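Begović House, Jivville
Progress report to the Ondska Fund, second period
Tuesday, March 17, 2020

Your guidelines ask us to begin with achievements, so we will begin with the roof. It is on. The last report said it would be on by September, and readers who filed that report may wish to take it out and enjoy it again. The slates came late, then came in the wrong size, then came in the right size to the wrong town. The contractor, Dutico, has agreed to carry the cost of the second delivery and is still thinking about the third.

The house was built in 1856 for a mill owner with a large family and, to judge by the hallways, a grudge against furniture. Every bed for the guest floor had to go up the main stairs in pieces. We had budgeted one day for this. It took four, plus a new banister. The beds are now up and put together, and the first guests can be offered a proper place to sleep while a relative is in the county hospital.

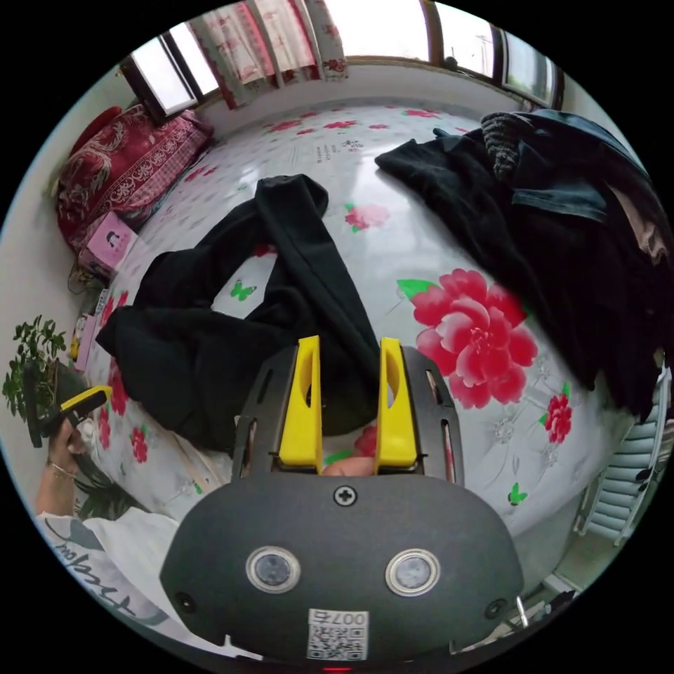 At the bedside, Begović House

Spending. We have used 37 percent of the grant, against a planned 40. This looks like thrift and is mostly plumbing that hasn't been invoiced yet. The plumber bills by mood. We have set the full amount aside and ask that the line be left open until the end of the next period.

Heating. The new boiler works well on the ground floor and with less conviction above it. The engineer's advice was to bleed the radiators, which we did, and then to bleed them again. The upstairs hall now reaches a temperature at which visitors take off their gloves – the coat is a goal for the next period. A quote for a second pump is attached as Annex B, and we would like to move money from "Landscaping" to pay for it. Landscaping at present means a skip. 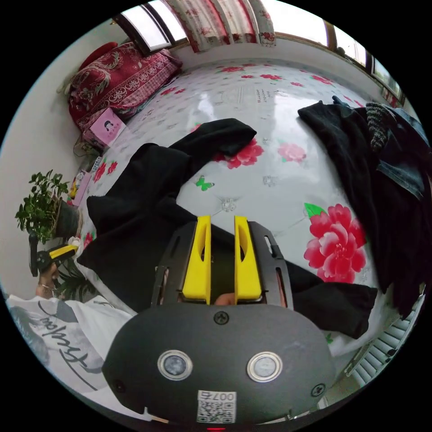 Bookings are taken by phone and written in a ledger. The online system described in our application exists, in the sense that it has a password. It also believes that Jivville is in a different time zone, and it offered one family a room for the night before they called. The supplier is looking into it. Until then the ledger stays by the phone, with a pencil on a string.

We hosted 26 families in the period, all of them on the ground floor. Most stayed two or three nights. The most common request was for a quieter kettle, and we have bought one.

Still to do before the next report: the fire door on the back stairs, the pump if you agree to it, and the sign out front, which the painter has spelled correctly on one side.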